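Desk and Table Tidying > Shared workrooms

How do you keep one long white table usable when everything on it has a cable?

Clem Stubbs
Posted August 3, 2018

We have a shared workroom with one long table, and I have been put in charge of it by virtue of having complained. The keyboard and mouse live there permanently. So does a control box, plus two flat panels that nobody will let me stack, plus whatever red and black wires are having a party on top. I would like a clear patch big enough to write on. I have asked nicely. I have put up a sign. The sign is now under something.

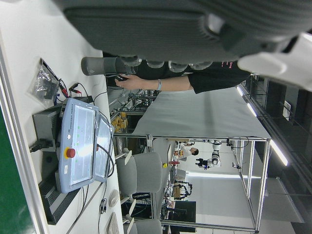 The table, control box end.

Budget is 35 dollars, and I can't drill into anything. The aluminum rail along the edge is fair game if it helps.

Kazimiera Kołodziej

Use the rail. Get the hook-and-loop cable straps that come on a roll, cut them long, and strap the cables along it every foot or so. Leave slack near the keyboard or the first person to pull it toward them will undo your afternoon. Two cautions:

Don't park anything against the vent slats on the control box. People love a flat surface and will put a binder there by lunch.

Keep the panel with the red stop button where a hand can get to it. Tidy is nice, but don't bury that one behind the monitor.

Small parts in clear bags should get a label and a bin. Ours sat unlabeled from November until we moved, and we threw out a power adapter we then had to buy again.

Floarea Tudose

Boxes are your next problem, trust me. Once the table is clear, somebody sees a clear table. A big dark product box turns up for five minutes and gets its mail delivered there.

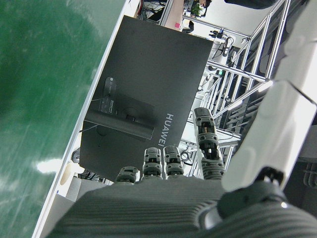 My rule at Zovbridge was that a box gets 3 days, then it goes flat into recycling unless there's a name on it. I wrote the arrival date on the bottom in pencil, so no one could claim it came yesterday. Worked on everyone except my boss, who owned an eraser.

Kári Kjærgaard

get a bigger table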